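4.2 Checking the planner on a full table

Now for the fun part! Before you begin, open Adix and load the Cunha profile, then give it a moment to settle.

1. Set the clearance to 7 mm. 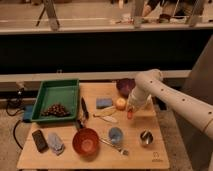
Gripper holding a small orange-red object just above the wood.

2. Press Replan and watch the preview — it can take about 2 seconds on a busy table like ours.
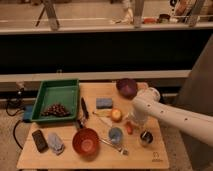
Gripper near the center of the table, arm reaching in from the right.

Caution: keep your hands clear until the status light in Adix turns gray.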